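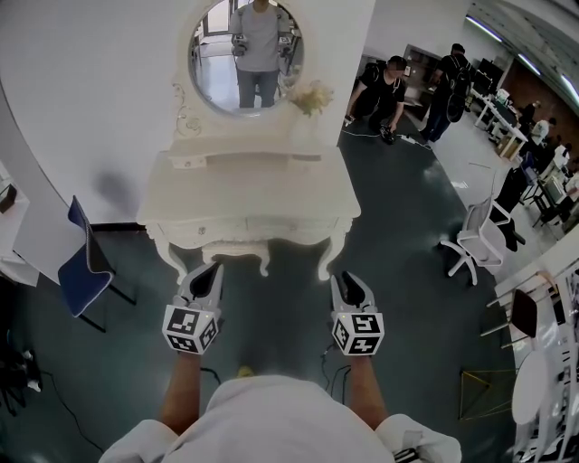
Opinion | Home & Money

Stop renovating the spare room

20 Jan 2024

Every January it starts again. The long weekend is coming, the hardware store car park is full by eight, and half my street has decided this is the year the spare room gets done. Done into what, they can't say. A study. A guest room. A "retreat", which I think means a chair.

I want to argue for leaving it alone. Leave the room ugly. Leave it full of the ironing and the exercise bike and the box marked CABLES.

My own record first. Two winters ago I spent $2,281 on a room that four people have slept in since. That's paint, a blind, a Serkenitz daybed that came in three boxes and a rug the colour of porridge. The daybed is very handsome. It is also too short for anyone over the age of twelve, so guests sleep on the mattress pulled onto the floor, same as they did before, except now the floor has a rug on it I worry about.

And where did the old stuff go? Into the hall. Then the garage. Then, when the car wouldn't fit, back into the room, behind the daybed, under a nice throw.

I blame the TV shows a bit. And the catalogues. Orkari puts one through our door every July with a spare room on the cover, always morning in there, always one book on the bedside table. One. Where are this persons other books? Where's the vacuum cleaner? Somebody in that house owns a vacuum cleaner and it has to live somewhere.

The real point is that a house needs slack in it. My grandparents had a sleepout down the back, fibro walls, lino floor, freezing in winter and shocking in summer. It held preserving jars, a sewing machine, wet raincoats, and whichever cousin had fallen out with their parents. Paint it any colour you like. You could saw a plank in there, drop a tin of something sticky, have a cry. All of that needs a room you don't have to look after.

We don't build that room any more. New places out our way, the Bridus estate for one, sell you a "multi-purpose room" on the plan, and it's carpeted in cream and has a feature wall. Multi-purpose as long as none of the purposes leave a mark. Then people rent a storage unit. The one near us charges $343 a month for something the size of a garden shed! I did the sums on that once and had to sit down. You're paying a mortgage on a room kept tidy for visitors and then rent on another room for your own life.

I know the arguments against. Resale. The agent said so, the brother-in-law said so. Fine, if you are selling this year then paint the thing and stick a bed in it. Most people I know who renovated for resale are still there nine years later, living in a house decorated for a stranger.

Then there's the working from home crowd, and fair enough, if you're on calls all day you need a door and a desk. A door and a desk is not a renovation though. A door you already have. My neighbour works off an old laminex table with the clothes horse behind her, camera tilted up a bit, and she has been promoted twice.

And clutter, yes. Some people honestly can't relax with a messy room in the house, even with the door shut. I'm not going to tell them they're wrong. My sister's like that. But I'd say a lot of us have been talked into it – we didn't mind the mess until we were shown a picture of a room without it.

What I'd do with the money instead. Fix the gutter. Get the oven door seal replaced, ours was about $900 cheaper than a new oven and the scones come up fine. Take everyone to Doãn on the main road and order the big fish. Put the rest towards a decent mattress, for you, in the bed you sleep in every night, beacuse I bet it's older than you think.

The daybed's for sale by the way. Pick up only. You'll need to shift the bike to get to it.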